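Prallbridge Learning Center
Progress Report to the Vidal Fund
Shared Worktables and Study Room Furnishing, Phase 2
Submitted 10/04/2024 by Hugo Chevalier, Program Manager

Purpose of this report

This report covers work carried out under the Phase 2 award since the interim statement submitted in April. It describes the condition of the furniture, the use of the rooms, spending to date and the items that remain open. It should be read alongside the inventory already held by the Fund, which has not been reissued because the numbering of the tables has not changed.

Background

The Prallbridge Learning Center provides daytime and evening study space to residents of Prallbridge and the neighboring district of Lestlow. The furniture in the main study room was inherited from the building's former use as a records office. Desks were fixed in rows, could not be moved for group work, and had dark tops that made the room difficult to light well. Phase 1 paid for their removal and for repairs to the floor. Phase 2 pays for freestanding worktables, seating and storage, and for a maintenance reserve.

The original application asked for laminate tops. After discussion with the Fund's program officer this was changed to wood, on the grounds that a wooden surface can be refinished in place. The change was approved in writing and did not alter the total award.

Work completed

The worktables were supplied and assembled by a joinery in Ornport. Delivery was made in a single load, and the supplier's crew placed the tables according to the floor plan attached to the application. Two tables were returned to the joinery with uneven legs and came back corrected within the agreed period. No charge was made for the return.

The old overhead fixtures were kept, with new lamps fitted. An electrician moved the wall outlets on the window side to a height that can be reached without crawling under the tables. This work was not in the original scope and was paid for from the Center's own building budget — it is mentioned here only because it affected the order in which the tables were installed.

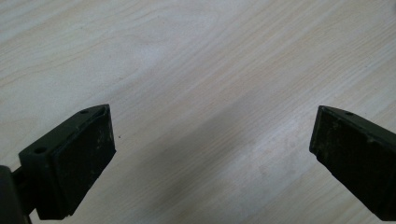 Surface finish was the subject of more discussion than any other part of Phase 2. The joinery offered a clear finish and a stained one, and staff asked for samples of both before making a decision. Evening readers had complained for years that papers and small dark objects were hard to find on the old desks. The clear finish was chosen for that reason, and the pale wooden tabletop sets off anything dark against it, down to a narrow edge or a blunt corner. Staff supervising the practical sessions have said that they now spend less time searching for papers at the end of the day. The lighter finish will show ink and coffee stains sooner than a stained surface would, and the maintenance plan has been adjusted to take this into account.

Seating has been delivered in full. The chairs stack, as required, but the stacks are heavier than the supplier's literature suggested, and a dolly has been ordered so that evening staff do not have to carry them. Chair glides were replaced once, after the first set marked the repaired floor.

Storage is only partly complete. The low cabinets along the inner wall are in place. The tall cabinet intended for the corner by the entrance was found to block the swing of the door by a small margin and has not been accepted. The joinery has proposed a narrower version at the same price. Revised drawings are expected shortly and will be sent to the Fund for information.

Use of the room

The study room reopened in stages. During the first stage only the window side was available, and group bookings were moved to the smaller room upstairs. The full room is now in use on every opening day. The Center recorded 2000 visits to the room in the period covered by this report, using the sign-in sheets kept at the front desk. These sheets record visits and do not identify separate individuals, so the figure should not be read as a number of users.

Bookings fall mainly into two kinds. Daytime bookings are for individual study, language classes and practical sessions. Evening bookings are mostly for homework support and for the Lestlow reading group, which moved to the Center when its former meeting place closed. The tables are pushed together for the reading group and separated again afterward. This was one of the main uses described in the application, and it is working as planned.

Some users have asked for a quiet period in the late afternoon. Staff will try this for one month and report on the result in the closing statement.

Budget

The largest remaining line is the maintenance reserve, which stands at $4000 and has not been drawn on. Spending on tables and seating is complete and all invoices have been paid. The cost of replacement chair glides was $200, charged to the small repairs line. The balance due on the tall cabinet will be held until a version that fits the doorway has been installed and inspected.

No transfer between budget lines is requested at this time.

Care and maintenance

A written care schedule has been posted in the staff office. Tabletops are wiped at closing with a damp cloth and a mild soap. Solvent cleaners have been removed from the supply closet after one was used in error on the end of a table near the door; the dull patch it left will be treated when the first refinishing takes place. Staff have also been asked to put down mats for practical sessions that involve cutting or clamping. Compliance has been uneven, particularly when sessions follow closely on one another, and a rack for the mats will be mounted on the side of the low cabinets so that they are within reach.

Open items

Narrower tall cabinet: drawings awaited from the joinery in Ornport.
Dolly for stacked chairs: ordered, not yet received.
Mat rack: to be made in-house, materials on hand.
Table numbering: labels to be fixed to the undersides.
Afternoon quiet period: trial to be scheduled by front desk staff.

The Center asks the Fund to confirm whether the closing statement should include copies of the sign-in sheets or a monthly summary. Names would be removed before any copies were sent. Site visits can be arranged through the Program Manager during regular opening hours.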